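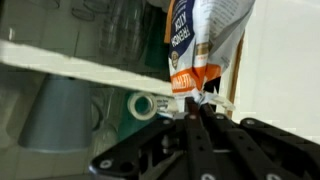
The Birdale Robotics Club is an after-school program for students in grades 7 through 12. Annapurna D'Souza started it with two students and a donated laptop. Our members now build and program arms that pick up and move household items, mostly groceries and kitchen things.

## What we do

Teams design a gripper, mount a camera on it, and practice on shelves and tables. Each team keeps a log, and this year's log has 497 pickup attempts in it so far.

In September we go to the Viltton Student Robotics Meet, where Ignacio Arroyo coaches the senior team. Venla Sjöberg runs the beginner group.

## Joining

Dues are $200 a year, parts included. Fee waivers are available. Ask Annapurna for a form.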